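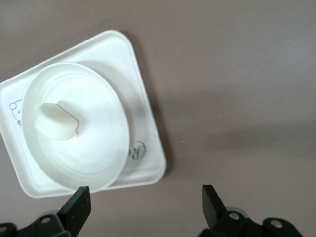
Progress Report No. 3, page 1

Brallilgate High School Robotics Club
Tabletop Manipulation Project
Report to the Navickas Education Fund
Period covered: January through May

1. Summary

The club has a working arm, a working gripper and a wrist camera that records while the arm is being driven by hand. Students have recorded 958 usable pick attempts in this period. The grant plan called for the first trained model to be running by the end of March. It ran for the first time in late April. The delay came from the gripper fingers, which had to be redesigned, and from a change in how we sort recordings. Both are covered below.

We are asking for one change to the plan, in section 6. We are not asking for additional money.

2. Membership and meetings

Enrollment is 18 students, up from the fall. The club meets after school from 3:15 to 5:00 in the lower shop. The spring play took over the shop for part of March, and we moved to a classroom at the end of the science wing. The arm could not be bolted down there, so that time went to labeling and code review.

Students work in three groups: hardware, recording and training. In the fall they stayed in one group all semester. This spring they rotated every few weeks. The rotation slowed the hardware work a little, but more students can now start the arm, home it and shut it down without help, and that was one of the goals in the original application.

3. Hardware

The arm is the same one described in Report No. 2. The gripper has been rebuilt. The old fingers were thick and rounded at the ends, and they pushed small objects away before they closed on them. The new fingers are flat black blades that can get under the curve of a rounded object lying on its side. The hardware group went through four versions. The first two flexed too much. The third was stiff enough but hit the rim of the tray when the arm came in low. The fourth has been on the arm since early April.

The screws on the finger mounts work loose after long sessions. Students now check them before power-up and again at the halfway point. We tried thread locker and took it off again, as it made finger changes too slow for a two-hour meeting.

The wrist camera was moved to get both fingertips in view at all times with the gripper open. With the old placement one finger was hidden for most of the approach, and students driving the arm had to guess where it was. The cable for the camera has been replaced once and is now tied to the arm at every joint.

4. The task

The task for this period is to pick a small rounded white object off a shallow white dish that sits on a white tray. The recording group chose it on purpose after the model did well on colored blocks. White on white is hard for the camera. The edge between the object and the dish comes down to a faint shadow, and that shadow moves when the light changes. The tray also has a printed logo and a cartoon animal on it. Students voted to keep the printing, on the grounds that real trays have things on them.

The tray is turned to a different angle between sets. In early recordings it was always square to the arm, and the first model did poorly as soon as someone bumped it. A large share of the recent data was taken with the tray turned near 45 degrees, so that a corner leads.

Two other setups were tried and dropped. One used a clear dish, which the camera handled badly. The other used a cloth on the work surface, and the cloth bunched up under the fingers.

5. Data and results

Students made 2226 recordings. Of these, 958 passed the sorting rules and went into training. The gap is larger than we planned for. Most of the rejected recordings come from January and February, before the camera was moved, and show too little of the fingers to be useful. Others were thrown out for dropped video, for someone's hand in view, or for a driver who stopped partway to ask a question and left the arm sitting still.

The sorting rules changed in March. Before that, each student decided what counted as a good attempt, and two students going through the same batch would often disagree. The group wrote a one-page sheet and then re-sorted everything already on the drive. This took most of three weeks.

The first model completed the pick in 18 of its first 50 tries. It does better when the object is near the middle of the dish. When the object is close to the raised edge, the arm tends to close too early and touch the dish. The training group thinks there are too few examples near the edge and has asked for a set recorded only there. That set was started in May and is not included in the counts above.

The club took the arm to the regional student showcase at Stistton. The lighting in the hall was much brighter than in the shop and the model missed most of its picks. Students switched to driving by hand for the public and let visitors try it. They also recorded during the slow hours, and those files are being sorted now.

6. Requested change

The plan sets aside funds for a second gripper. We would like to use that line for two lamps with adjustable brightness and a second training computer. The trip to Stistton showed that lighting is a bigger problem for us than gripper wear, and the one computer we have is in use through nearly every meeting. The quote from Drulness for both items is within the amount already approved and is attached.

7. Next period

Finish the set with the object near the edge of the dish.
Record under at least three light levels.
Retrain and repeat the 50-try test.
Add a second object shape — the choice is still open.
Write up the start and shutdown steps for new members before summer break.

Receipts for January through May are in Attachment B. The sorting sheet is Attachment C.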